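Search this site
Search
Go

Week 4 handout: Blocks, boards and the business of sorting

Reading time: 5 min

Hi all! These are my notes from the session on block play, tidied up a bit and with the parts I rushed through put back in. If you were in the evening group we ran out of clock before the bit on setting up a work surface, so please read that section properly, it comes back in week six.

Where we left off

Last time we talked about what a child is doing when they "just play" with blocks. I said then, and I'll keep saying it, that sorting is a thinking job. A child who puts the star with the other star has noticed an outline, held onto it while looking elsewhere, and matched it to something new. That's a lot for one small person before snack time.

We also got into a good argument about whether color or shape comes first. My answer is that it depends on the child and on what you put in front of them, and the second part is the one you control. If every block you put out is a different color, most children will go by color, and you won't learn a thing about what they know of shape. So for this unit we take color out of it. Same green for everything, different shapes, and suddenly they have to look at the edges.

Picking the pieces

For a first shape sort I like just two kinds of block. A cylinder and a star are a lovely pair, because you can feel the difference with your eyes closed. The cylinder has one long smooth side that goes all the way around, and the star is all points and dents. Hand one over under a cloth and ask what it is before you ask for its name. (You'll get "spiky" and "cup" and once, memorably, "a cookie that's mad." Write these down! They're better than anything I could put on a slide.)

Chunky is good. A thin star lies flat and becomes a picture of a star, while a thick one can be stood up, tipped over, rolled badly and stacked. The word for the thick version is prism, and yes, you can use it with four-year-olds. They love a big word.

The practice sets in our cupboard are the Pomico ones and the older Mersha tub. You can mix them, but check the greens next to each other by a window first. A couple of them are far enough apart that a sharp-eyed child will sort by shade, and then you're back to color again without meaning to be.

The work surface

I'm fussy about this part. A block needs a place to be. On a big open table the pieces drift, somebody's elbow gets involved, and half the activity is spent fetching. Put a board down and the whole thing shrinks to a manageable size: on the board is in the game, off the board is out of it. You don't even need to explain the rule, most children will work it out from how you use it.

Plain and pale is what I look for. A light wood with a bit of grain showing is easy on the eyes and the blocks stand out against it. I'd stay away from anything printed, painted or glossy.

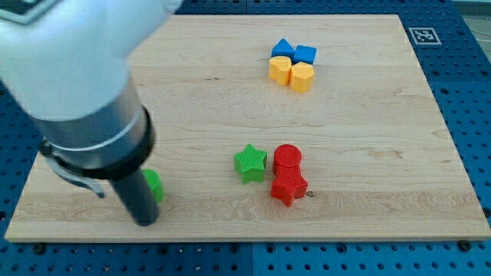
Fig. 1. Green star and cylinder on a light wooden board, blue table underneath.

Look at how easily you can find the edge of the board in Fig. 1. Pale wood, blue table, done. A child glancing up from the star knows where the work area stops. Compare that with a brown board on a brown table, which I've used plenty of times when I couldn't find anything else, and the pieces wander off the side constantly.

The star is standing up in the figure, too. I want you to try that at your own table this week, because an upright star asks a different question from a star lying on its face. Can the child still call it a star from the side? What about from above, with only the ends of the points showing? Walk around it together. Crouch down. I had a whole group on their knees with their chins on the table last spring and it was the best ten minutes of the term.

The top of that star has fine ridges as well, so there's a bit of texture to talk about. Get them to run a fingertip over the top of whatever blocks you have and then down the side, and ask if both feel the same.

Trying it yourself

Work in pairs. One of you is the child, and please commit to it.

1. Put your board down and place one cylinder and one star on it, with a decent gap between them.
2. Add a second star off to the side and say nothing. Wait longer than feels comfortable.
3. Hide part of the cylinder behind your hand and ask what it is. Then hide more of it.
4. Swap roles and do the hiding with the star.

Step three is the one I'd like notes on. A half-covered cylinder still has its flat top and one straight side to go on, and some children will name it right away while others insist on seeing the lot. Neither is wrong. Just jot down how much was showing when they got it.

Bring your notes to the next session, handwritten is fine. If you'd like your own set to keep, Evangelia Moschos has the Stenero order form and she'll take names until the end of the month. The longer project on sorting trays doesn't start until September, so don't worry about that yet.

Comments (3)

Dorrie
Tried the under-the-cloth thing with my niece. The star was "a hand."

k_pell
Are we allowed to use a cutting board? I don't have anything else that's light enough.

Evangelia Moschos
k_pell, a cutting board is fine, mine is one! Just flip it if one side has a groove.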